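Wedano will register all private holiday rooms from next February

Wedano, July 2018

The town council of Wedano has approved a new register for private rooms that are let to summer guests. From next February, every owner who takes paying visitors for fewer than 30 nights must hold a registration number and must show this number in all advertisements, on paper and online.

The decision was taken after a long evening meeting in the town hall. Many owners from the lake side were present and several of them spoke against the plan. The council made only one change to the text before it was approved: the fee for the first year is now lower than it was in the draft of the spring.

According to the town, 1,592 private rooms were offered to visitors last summer. This is more than the number of hotel rooms in Wedano, and most of them are in the old quarter of Vasetti, where the streets are narrow and parking has been a problem for years. People who live in Vasetti all year have complained of noise at night and of garbage bags left at the wrong hour. They also say that it has become very hard to find an apartment with a normal yearly contract.

The owners see the matter in another way. Their association says that income from guests has kept many old houses in good repair, and that without it some families would have sold and moved away. It also says that the hotels cannot receive everybody in the high season, above all during the rowing week, when visitors already sleep as far away as Kemeys and take the morning bus to the lake.

The fee is 99 euros for each room in the first year. The town has not yet decided the fee for the years after that. An owner who lets a room without a number will first receive a letter and will then have 30 days to register. After this time there is a fine of 200 euros, and it can be given again each month – a point which the association wanted to remove and which it now calls too hard for older people who let only one room.

Owners who live in the same house as their guests will have a simpler form of two pages. All other owners must also give the name and telephone number of a person who can reach the house within one hour. The town expects that cleaning companies will offer this service, and two of them have already asked for the details.

The register will be kept by Flada, the tourist office on the harbor square, which already collects the visitor tax. Flada will open a desk for questions in the fall, on weekday mornings only. Forms will be available there and at the library. For the first months the office will have one additional employee, and the association doubts that this is enough. 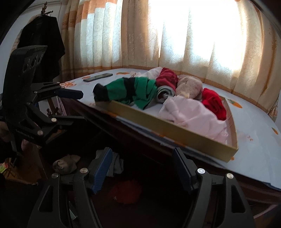
The question that was asked most often at the meeting was how a room is counted. The fee is paid for each room where guests sleep, so kitchens, halls and bathrooms are free of it. A living room with a sofa that opens is counted if the advertisement offers it as a place to sleep. In a bedroom it does not matter if the bed has a sheet on it on the day of the inspection: a room with a bed in it is counted when it is part of the rental. Children's cots do not change the number, and a larger bedroom costs the same as a small one.

Inspectors will visit a part of the registered houses each year. They will look at smoke alarms, the way out in case of fire and the notice with emergency numbers, which must be in at least two languages. Visits will be announced five days before, and the owner or another adult must be at home. A house that does not pass can be visited again without a new fee.

Camping places and the two youth hostels are outside the new rules, as they have their own permits from the region. The same is true for rooms that are let to students of the music school, if the contract is for one month or longer.

The council of Kemeys has said that it will wait for the first results in Wedano and does not plan a register of its own for now. In Wedano the rules will be looked at again after the second summer. Registration begins in November – the exact day will be published by Flada – and owners who send the form before the end of the year will receive their number by mail in January.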